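May 17, 2025

Slept badly and was up before the birds, so I may as well write down the whole business with the sourdough before I change my mind about it again.

For the record, I did not ask for a starter. Heather Mowat handed it to me over the fence in a jam jar with a cloth on top and told me it was 37 years old. I asked how she knew. She said the woman who gave it to her had told her. I asked how that woman knew, and Heather gave me the look she gives people who put their trash out on the wrong morning. So I took the jar.

I have been thinking about that number ever since. You feed the thing flour and water, you throw most of it away, you feed it again. After a week or so there can't be a spoonful left of what you started with. The flour is my flour, the water is Katdale water with whatever the town puts in it, and I'd bet the yeast is whatever floats around my kitchen. What exactly is 37? I put this to Heather on the phone and she said I was made of different cells than I used to be too and I still got birthday cards. I didn't have an answer ready. I have since thought of one but it's been four days and I can't very well call her back.

Flour

The book I borrowed from the library says the flour matters more than anything. Every chapter says something matters more than anything. In chapter two it was patience, and in chapter five it's the temperature of the water. I bought a bag of the Leemans stone ground for this and paid more than I want to put in writing, and a bag of the plain store kind to go with it. Made one loaf from each on the same evening, same bowl, same oven, same pan.

The Leemans loaf was browner. It tasted a little more of something, nuts maybe, or maybe I wanted it to after paying for it. I had my sister try both with her eyes shut and she picked the cheap one, then asked if she could open her eyes and have jam. I know that's one person and one try. It's still one more try than the man in the book seems to have done, since he never mentions comparing anything with anything. He just knows. His grandmother knew before him.

I looked for the people arguing about it online, which was a mistake and took up most of an evening. There is a thread on the Isineo board with 3,441 replies about whether you should use a metal spoon. One side says metal kills the starter. The other side says they've used metal since the beginning and theirs is fine. Somebody says theirs died the same week they bought a new spoon. Did it also get hot that week? Did they forget to feed it? He doesn't say. I read a lot farther than I should have and no one had put two jars side by side, one with each kind of spoon, and waited.

So I did. Two jars on the windowsill since last week, one stirred with the wooden spoon, one with a soup spoon from the drawer. Same flour, same amount, same time of day, except the morning I overslept, when they both went without. As of this morning they're up to the same line, near enough. The soup spoon jar smells a bit sharper but it's also the one closer to the glass. I suppose I should swap them and start again. I notice I'm not very eager to.

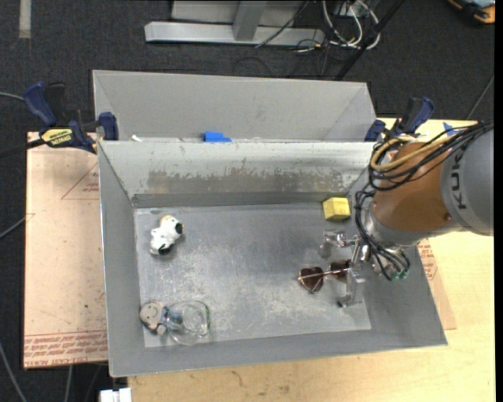

The kneading question

Now this one I changed my mind on, and I want it down in ink so I can't pretend later that I always thought so. I was sure the no-knead people were selling laziness. You mix it, you leave it overnight, you fold it over a couple of times and in it goes. It sounded like the exercise belt my uncle had, the one that shook you while you watched television.

But I tried it, and the bread was good. The inside was open and chewy and the crust made that crackling noise on the rack. I made it again two days later expecting it to fail, and it was good again, slightly flat on one side where I'd dropped it in crooked. I kneaded the next one by hand until my wrists hurt and it came out tighter and, if I'm being fair, a bit worse. I'm not ready to say kneading does nothing. I may knead badly. My mother kneaded everything and her bread was wonderful, but she also used a fair amount of lard, and I never saw anyone give the lard any credit.

What I won't accept is the health talk. Heather says her knees are better since she gave up store bread. She also retired from the post office in August, where she was on her feet all day on concrete. I mentioned the concrete. She said it was the bread. There was a leaflet in the Purko bag too, the starter powder I bought as a backup in case I killed the real one, and it promised "a calmer, happier gut" without saying calmer than what. Mine feels the way it always has. I've gained a few pounds, but then I am eating two loaves a week with butter, and the leaflet was quiet on butter.

The powder, by the way, worked fine. Mixed it in a cup, and by the third day it was bubbling along just like the famous one. I baked with it and gave half to my sister without saying which it was. She said it was nice. She says that about all of them, so I've stopped using her as evidence.

What it costs

I sat down after supper and tried to work out whether I'm saving money, as everyone says I will. Flour, salt, the gas for the oven, the heavy pot that I was told I had to have (I used my old roasting pan with foil over it once and couldn't tell the difference, but by then I had the pot). Leave out the pot and I'm a little ahead of the store loaf if I use cheap flour and a little behind if I use Leemans. Put the pot back in and I'll be ahead some time next year. None of that counts what gets thrown out. Every feeding you pour away half the jar, and the book says to make pancakes out of it. I made the pancakes. They were sour and gray in the middle and I ended up throwing those away too.

I'll keep going through the end of the month. The kitchen smells good when it's in the oven, I'll give it that much, and I've gotten used to having something to check on in the morning. Must remember to get more foil, and call about the gutter, and give Heather her jam jar back, washed, with nothing in it.

Half past 7 now and the dough has come up over the edge of the bowl. I'd better go and see to it.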